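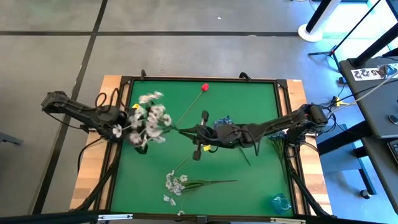 **Do silk flowers need special cleaner?**

**tesmont_kate**
The shop wants me to buy a Flultden spray for my fake flowers, and one can only does 7 stems. Is it worth it, or is it just soap?

**Kastriot Nedeljković**
I doubt it's worth it. Try a hair dryer on cool first, held well back. If they're still gray, dab one hidden petal with a damp cloth and wait 30 minutes - cheap dye runs.
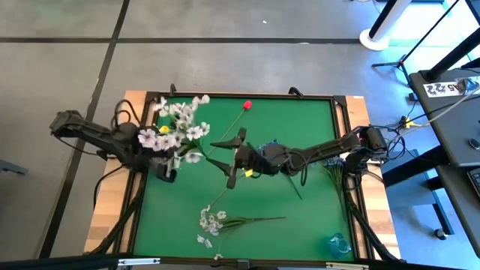
If the color holds, do the rest the same way. Don't soak them, whatever the label says.

**delic40**
bag of salt, shake it. worked ok for me, mostly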